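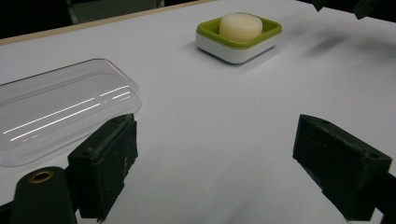 Property safety / Short-stay units

Kingi Units, 181 Uter Road, Noltthorpe
Walk-through checklist with comments
Inspected by: Vaughan Halliday
Date: Tue 24 March
Unit: 5 (ground floor, one bedroom, bathroom at rear)
Next full inspection: June

Ratings: OK / Fix before next guest / Fix when able / Not checked

Approach and entry

Path from car park – OK
Pavers level. The lifted one near the letterbox has been reset and doesn't rock.

Entry light and sensor – Fix when able
Comes on, but only when you are nearly at the door. Turn the sensor head towards the path. Do it at dusk so you can see what it picks up.

Front step, edge strip – Fix before next guest
Contrast strip peeling at the left end. Cut a new length, don't glue the old one back down. Unit 2 had the same strip glued and it came up again inside a week.

Door lock, opens from inside without key – OK

Key safe – OK
Code changed while I was there. Written in the office book.

Smoke alarms and fire

Hallway alarm – OK
Tested by button. Date on the back is in range.

Bedroom alarm – OK
Tested by button. Cobweb on the vents, vacuumed off.

Fire blanket, kitchen – Fix before next guest
In place, but hung directly beside the cooktop where you would have to reach past a burning pan to get it. Move it to the wall by the doorway. Screws for the bracket are in the tin in the store room.

Extinguisher – OK
Tag current, pin in, gauge in the green. Bracket tight.

Evacuation plan on back of door – Fix when able
Still shows the old gate position. The gate moved when the fence was redone. Reprint for all ground floor units, including 14, which I looked at last visit and which has the same sheet.

Kitchen

Power points – OK
No cracks or scorch marks. Safety switch trips and resets.

Kettle and toaster leads – OK
Kettle lead tucked back from the edge of the bench. Toaster crumb tray was full, emptied. Cleaners please add this to the changeover list, I find it full most times.

Gas cooktop – OK
All burners light. No smell at the bayonet fitting, soapy water test clear.

Rangehood filter – Fix when able
Greasy. Not at the point where I would close the unit over it, but it needs a soak.

Under-sink cupboard – Fix before next guest
Oven cleaner and drain cleaner both stored here with no child catch. Guests don't need either. Take them to the store room and leave dish liquid only. The catch can wait if the cupboard is empty of anything nasty.

Bathroom

Floor, slip – OK
Tiles have grip underfoot when wet. Grout sound.

Shower base – Fix before next guest
Slippery near the drain. This is soap film and not the surface itself. Scrub with the stiff brush, rinse, and check it again with a wet foot. Spraying it and leaving it doesn't shift it.

Soap – see comment
Bar soap should sit in a two-part dish on the vanity, with the tray over the base, and not on the shower ledge or the edge of the bath. Tip the base out at every changeover. Bars left on the ledge are where most of the film on the floor comes from. Bottled body wash is fine on the ledge if the lid shuts.

Grab rail – OK
Pulled hard in both directions. No movement at either flange. Silicone intact behind the top one.

Hot water at basin – OK
Let it run until steady, then took the reading. Within the limit on the plumber's tag.

Hot water at shower – OK
Same. Mixer is stiff to turn but holds where you put it.

Exhaust fan – Fix when able
Runs, noisy. Cover dusty. A tissue held up to it only just stays on, so it isn't pulling as it should. Clean first, then decide if it needs replacing.

Shaver point – OK

Mould – Fix when able
Small patch above the window. Likely the fan. Treat it after the fan is cleaned or it will be back.

Bedroom and living area

Window, opening limit – OK
Bedroom window stops where it should. Flyscreen seated.

Blind cords – Fix before next guest
Living room cord cleat has come off the wall and the cord is hanging loose in a loop. Tied up high for now. Refit the cleat into the stud – the old hole is plaster only and won't hold a screw.

Bed frame – OK
Slats seated, no splinters on the side rail.

Bedside lamps – OK
Left one had a bulb over the rating on the shade fitting. Swapped for an LED from the store room.

Wardrobe fixed to wall – OK

Heater – OK
Panel heater clear of the curtain. Please keep the luggage stand away from it. It had been put back in front of the heater at the last clean.

Rugs – Fix when able
Hall rug slides a bit. Underlay has gone hard. Roll the rug up and store it if new underlay isn't here by June.

Outdoor area

Deck boards – OK
One nail head proud near the tap, knocked down.

Balustrade – OK
Pushed along the full length, no give.

Barbecue – Fix before next guest
Hose has surface cracking where it bends under the trolley. Bottle turned off at the valve and a tag put on it. New hose to be ordered through Cidard with the rest of the gas parts. Do not use tape.

Bins – OK

Outdoor chairs – Fix when able
One has a split in the seat. Moved to the side of the unit so it doesn't get used.

Summary of what has to be done before the unit is let again

Step strip replaced
Fire blanket moved
Cleaners out of the under-sink cupboard
Shower base scrubbed and rechecked
Blind cleat refitted into stud
Barbecue hose replaced, or barbecue taken away until it is

If the hose doesn't arrive, the unit can still go out. Leave the barbecue locked in the store and change the welcome sheet so guests aren't looking for it.

Comments from office

Fire blanket and cleat can be done on the same trip. Does the blanket need a sign above it in the new spot?
VH: Yes, the small red one. There's a spare with the brackets.

Asked about putting a rubber mat in the shower instead of scrubbing.
VH: I'd leave mats out. They get left down wet, they go slimy underneath and the suckers let go. If a guest asks for one, lend it and collect it after.

Is the ceiling space on this list?
VH: Not checked this time, ladder was at the other block. Put it down for June with the gutters.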